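Nilard集合住宅管理組合 給水設備更新検討会 議事録

日時 2018/03/15 18時開会
場所 管理棟 会議室
出席 検討会委員、管理受託者Praltthorpe設備管理、設計監理Hettiarachchi設備設計事務所(Anežka Jelínek 主任技術者)
欠席 なし
配布資料 資料1 給水方式比較表、資料2 受水槽点検報告書、資料3 揚水ポンプ運転記録、資料4 工程表(案)

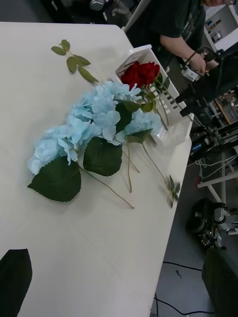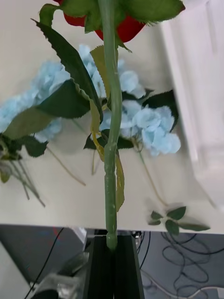

造花のバラ

1. 前回議事録の確認
前回議事録(案)について、第4項の「直結増圧方式」の表記が一部「直結方式」となっている箇所を修正のうえ承認した。修正箇所は2頁の表下注記および3頁の末尾である。

2. 受水槽点検結果の報告(資料2)
Praltthorpeより報告があった。
(1) FRP製受水槽の外面に紫外線劣化による繊維の露出が認められる。南面および天板で進行している。内面に著しい変状はない。
(2) マンホール蓋のパッキンが硬化している。施錠は正常である。
(3) 定水位弁の閉止動作に遅れがあり、停止水位が設定値を上回る状態が続いている。越流には至っていない。パイロット側のストレーナに錆片の堆積があったため清掃した。清掃後の動作は改善したが、設定値への復帰は確認できていない。
(4) オーバーフロー管末端の防虫網は交換済みである。
(5) 排水口空間は基準を満たしている。
委員より、外面劣化が水質に影響するかとの質問があった。Jelínek主任技術者より、現時点で直接の影響は考えにくいが、遮光性の低下が進むと槽内に藻類が発生するおそれがあるため、照度率の測定を推奨するとの回答があった。測定は次回の定期清掃に合わせて実施することとした。費用は保守契約の範囲外となるため、Praltthorpeが別途見積を提出する。

3. 揚水ポンプの運転状況(資料3)
Praltthorpeより報告があった。
(1) 1号機の積算運転時間は前回分解整備以降で3,477時間、2号機は1,188時間である。両機は交互運転の設定であるが、著しい偏りが生じている。
(2) 原因は制御盤内の交互切替リレーの接点不良と推定される。当該リレーは製造中止品であり、代替品への置換にはソケットの変更を伴う。
(3) 1号機のメカニカルシールから微量の漏水がある。軸受の異音はない。電流値は定格内である。
(4) 逆止弁の閉止時に衝撃音がある。上層階の住戸から音に関する申し出が寄せられている。
協議の結果、更新工事までの期間が未定であることから、リレーの置換は先行して実施する。メカニカルシールの交換は保留とし、漏水量を月次で記録する。漏水が連続滴下の状態に移行した時点で1号機を停止し、2号機の単独運転に切り替える。切替の判断はPraltthorpeが行い、事後に理事会へ報告する。
衝撃音については、逆止弁の形式変更で低減が見込めるが、更新工事で揚水系統を撤去する場合は不要な支出となる。第4項の結論を待って扱いを決めることとした。

4. 給水方式の比較(資料1)
Jelínek主任技術者より、次の3案について説明があった。
A案 受水槽および高置水槽方式の継続。槽、ポンプとも同仕様で更新する。
B案 受水槽を残し、高置水槽を廃止して加圧給水ポンプユニットを設置する。
C案 受水槽、高置水槽とも廃止し、直結増圧方式とする。
主な説明事項は以下のとおり。
(1) C案は水道事業者との事前協議を要する。既設引込管の口径では瞬時最大流量に対して不足する可能性があり、引込管の増径が条件となった場合は道路掘削を伴う。
(2) B案およびC案では、最下階の給水圧が現状より上昇する。住戸用減圧弁の設置が必要となる系統がある。
(3) 既設給水立管は硬質塩化ビニルライニング鋼管である。継手ねじ部の腐食状況が不明であり、方式変更による圧力上昇に耐えるかどうかは抜管調査の結果による。
(4) 断水時の貯留分の利用は、A案およびB案で可能である。C案では貯留がないため、断水と同時に給水が停止する。停電時は、A案では高置水槽の残量分、C案では配水管圧力で届く階までの給水となる。
(5) 屋上の構造荷重はB案、C案で軽減される。高置水槽架台を撤去する場合は防水の補修を同時に行う必要がある。
質疑は次のとおり。
委員 既設の受水槽室はC案で空くが、他用途に転用できるか。
Jelínek 換気と床勾配の条件から居室用途は不可。防災倉庫としての利用は検討の余地がある。用途変更の扱いは所管窓口に確認する。
委員 加圧ポンプユニットの騒音はどうか。
Jelínek インバータ制御のため始動時の音は小さい。ただし、配管支持部からの固体伝播音が問題になる例があり、防振継手および防振架台を見込んでいる。
委員 比較表の維持費に水槽清掃費は含まれるか。
Jelínek A案、B案に計上している。C案には逆流防止器の点検費を計上している。いずれも消費税を除いた額である。
委員 増圧ポンプの更新周期はA案の揚水ポンプと同じ前提か。
Jelínek 同じ前提とした。ただし、インバータ基板は途中で一度交換する前提で別計上している。資料1の注記が分かりにくいため修正する。
以上を受け、A案を比較対象から外し、B案とC案について検討を継続することとした。C案の可否を左右する引込管口径については、Hettiarachchiが水道事業者への事前相談を行う。

5. 抜管調査
立管の調査箇所について、Praltthorpeから東系統の最下階および中間階、西系統の最下階の提案があった。委員から、赤水の申し出は西系統の上層階に集中しているとの指摘があり、西系統の最上階を追加した。
調査時の断水は系統ごとに行う。断水の掲示は実施日の30日前までに各階掲示板およびエレベータ内に行い、該当住戸には書面を投函する。復旧後は住戸内の水栓をゆっくり開け、エアを抜くよう書面に明記する。採取した管は半割のうえ、残存肉厚と継手部の腐食を測定し、写真とともに報告書に収める。

6. 仮設給水
B案の場合、受水槽の更新期間中は仮設水槽が必要である。設置場所としてUllau側駐車場の端部が挙げられたが、消防活動空地との重複が未確認である。Praltthorpeが竣工図で確認し、重複する場合は自転車置場脇を代替とする。仮設水槽への直射日光対策は仕様書に記載する。

7. 工程(資料4)
工程表(案)では着工を12月としている。委員より、年末の断水は避けるべきとの意見があった。Jelínek主任技術者より、本管切替に伴う全館断水のみを年明けに移すことは可能であり、その場合は仮設配管の存置期間が延び、保温の追加が必要になるとの説明があった。追加費用を算定し、次回示す。

8. 決定事項
・交互切替リレーの置換を先行実施する。
・給水方式はB案およびC案に絞る。
・抜管調査は西系統の最上階を加えて実施する。
・逆止弁の形式変更は保留とする。

9. 宿題事項
Praltthorpe 照度率測定の見積、リレー置換の作業計画書、仮設水槽設置場所の確認
Hettiarachchi 水道事業者との事前相談、資料1の注記修正、工程変更時の追加費用算定
検討会 赤水および騒音に関する申し出の住戸別一覧の整理

10. その他
受水槽室の鍵の貸出簿に返却時刻の記入漏れがある。以後、返却時に管理棟受付で記入を確認する。
次回の検討会は水道事業者からの回答受領後に招集する。

20時10分閉会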